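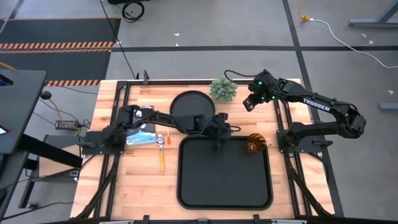 The table on the second Saturday, with the cup in the tray and the plant where Kamala wanted it.

By May the two arms had names, though Harish Pillai would deny having had any part in it. The left one was Plerkness, after a horse in a bedtime story his grandfather used to tell, and the right one was Jikley, because Kamala Shenoy said it sounded like something that would knock over your tea. They had bolted both of them down over one long weekend in the shared workshop behind the bicycle shop, with Kamala reading out the steps and Harish doing them slightly before she got there.

The idea (and it was Harish's idea, he never let anyone forget it) was that the pair of them would one day lay a supper table. A plate, a cup, something to eat with, the plant pushed politely to one side. His mother-in-law, Rekha Agarwal, had been told about this over the phone and had gone quiet for a while.

"How much did it cost?" she said at last.

"It's shared," said Harish. "There are five of us in on it."

"I can lay a table in the time it takes you to find your glasses."

She came to see it all the same, on a warm evening with a tin of coconut sweets under her arm, and she sat on the good stool and watched Plerkness come down toward the cup and stop, and go back, and come down again. Kamala typed. Harish explained everything, including a few things he had only understood that morning. It was try number 239, and he said so with some pride, and Rekha ate a sweet and looked at the arm the way she looked at new brides, kindly and without giving anything away.

"He's shy," she said.

"He's four millimeters off," said Kamala.

"That is what shy is, at that age." 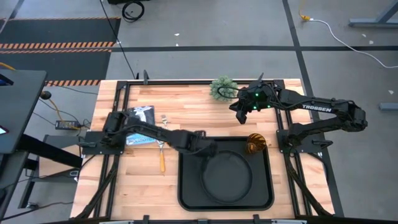 Rekha's arrangement: pan in the tray, cup by the rim, and a book for after supper.

Rekha had views about the table, you see, and once she had finished her sweet she got up and shared them. A supper ought to have a pan in it. And why shouldn't there be a book? Her late husband had read at every meal for the whole of their marriage, and she had complained about it every day and would give a great deal to complain about it again. So the book stayed, and Kamala, who had been brought up to be careful around other people's husbands, wrote it into the list of things the arms must learn to leave alone.

They worked until after 10, and then Harish switched off the lamps and carried the tin out to the car, still talking, while Rekha stood a moment longer in the doorway.

"Goodnight, Plerkness," she said, and then, so there would be no hard feelings, "Goodnight, Jikley."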